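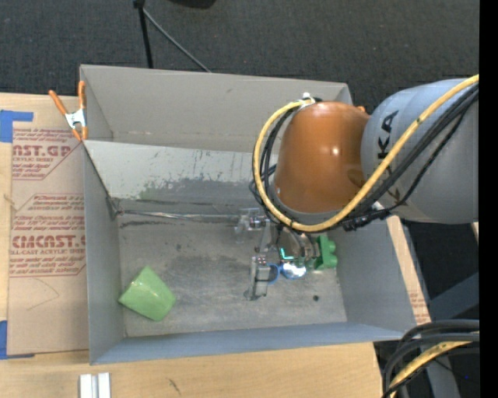 bkerekes wrote:
Bin picking has been fine for years if every part is the same. Mixed stuff is where it falls over. A cup on its side and a toy brick are still two different problems.

gabella22
Disagree. We run mixed totes at Madgate and a person steps in about 3 times a shift. I'd call that doing the chore.

bkerekes wrote:
How long per pick?

gabella22
Slower than me. It also works nights.

pinter_b
Shop floor, maybe. My kitchen drawers, no. I'd want 40 dinners cleared in a row before I paid for one.

gabella22
Fair. I wouldn't buy one for the house either.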